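Minutes, Zollurville Community Quilt and Sewing Circle, March meeting

**Present:** Marisol Bermúdez (chair), Flor Giraldo, Yhon Sánchez, Mebrat Gidey, Sheyla Montoya (minutes)
**Started:** 6:35 p.m.

## 1. Last month's minutes

Approved with one fix. The batting order went to the Skendmont store and not to the mill. Mebrat spotted it.

## 2. Spring show

Great news to start: the school gym is ours for the whole weekend, and they're letting us in the evening before to hang! Marisol has the key form and needs to return it by Wednesday.

We have 49 quilts entered, our most ever. Flor read out the list and there are nine first-timers on it, including two sisters from Skendmont who learned on their grandmother's treadle machine. Everyone was thrilled to hear it. Yhon measured the gym and thinks everything fits if the bed-size quilts go along the long wall and the baby quilts hang from the folding racks near the stage. Mebrat would like the hand-quilted pieces kept away from the doors, where they got bumped last year. Agreed.

Entry stays free for kids. Some talk about whether to charge adults four dollars or five. Vote was 3 to 2 for four.

- Labels: Flor (large print this time)
- Rack feet and clamps: Yhon
- White gloves for the people who turn back corners: Mebrat has a box
- Cake table: still open, please ask around

## 3. Money

Balance is $1,166 after paying for thread and the gym deposit. The raffle at the winter potluck brought in $360, a wonderful result for one evening. Marisol moved that $113 go to fixing the tension on the old Trolero machine, which has been skipping stitches since before the holidays. Seconded by Yhon, all in favor. Flor will drive it to the repair shop herself, she doesn't trust it to the mail.

## 4. Raffle quilt

We're doing a Sepúlveda Star! Mebrat drafted the block at home and brought three test versions, and the one with the narrow border won easily. Twelve-inch finished blocks, quarter-inch seams, please press toward the dark side. Marisol has cut kits for everybody and a few spares. Blocks are due back at the next meeting so we can lay them out on the floor together (the best part of the year, in this secretary's opinion).

Yhon asked if the backing could be pieced from leftovers. Lots of enthusiasm for this. Bring any cotton print a half yard or larger, washed, no flannel. Sheyla will sort by color. 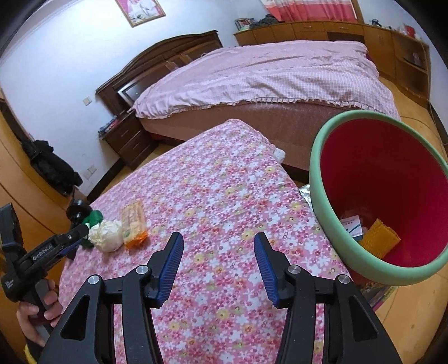

*Patterned fabric, with two hand-held grippers, one marked GenRobot.AI.*

## 5. Beginner class

The class is full and there's a waiting list. Flor would love to run a second one on Saturday mornings if someone can help with threading and bobbins. Mebrat said yes before she'd finished the sentence. They'll start with a pillow cover and move to a table runner. We need two more irons and at least one that doesn't drip.

## 6. Other business

- The library asked for a small display case. Yhon will bring his miniatures.
- Somebody left a pair of pinking shears in the kitchen drawer. Sheyla has them.
- Bus trip to the Skendmont fabric sale: put your name on the sheet by the coffee pot.

Show and tell ran long and was a joy. Marisol's log cabin top is finally done and got a round of applause.

Closed at 8:20 p.m. Next meeting same room, Flor bringing snacks.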